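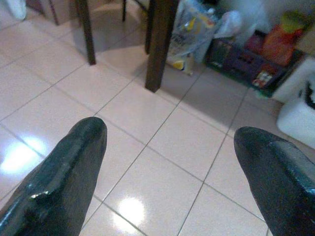
Figure 2. Tiled floor between the two fingers of the gripper.

3.2 Sleep diaries and dream recall

Participants were recruited through two clinics in Clatwood and were asked to keep a sleep diary for 14 nights. Each morning they wrote down when they went to bed, how long they thought it took to fall asleep, and whether they remembered a dream. If they did, they rated how unpleasant it was on the Ruiz-Ortega scale. We kept only diaries with at least ten completed mornings.

Of the 1,022 people who returned a diary, 993 met this rule and were used in the analysis. Recall was uneven. Many people reported no dreams at all in the first few days and then several in a row, a pattern that earlier diary studies have put down to the act of writing itself.

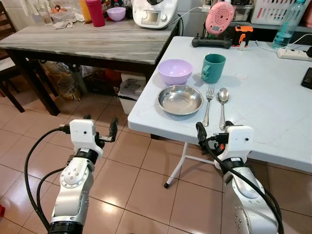
Bedtime varied more than wake time. People who worked fixed hours got up at nearly the same time on weekdays, so a late night meant a shorter one. Short nights were followed by fewer remembered dreams, but the dreams that were recalled were rated as more unpleasant. The link held after we adjusted for age, shift work and use of sleep medicine. It was weaker in people who napped.

A subgroup of over 200 participants also wore the Siltent wristband at night. Agreement between band and diary was good for time in bed and poor for time spent awake after first falling asleep. The Clutemar software, which we used to score the band data, tends to count lying still as sleep, and we treat those values with care in Section 4.
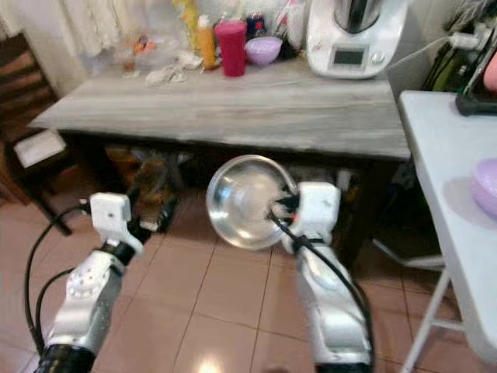

Vol. 2, No. 5

Daytime stress was rated once, in the evening, on a single line from calm to very tense. Higher ratings went with more awakenings the same night. We did not find a clear effect on the following night.

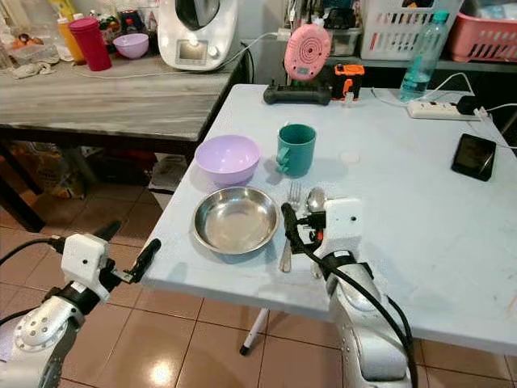 Why was stress rated in the evening and not in the morning?
A morning rating would have been colored by how the person had just slept, and the two measures could not have been told apart.

Missing evening ratings were left blank and were not filled in from nearby days.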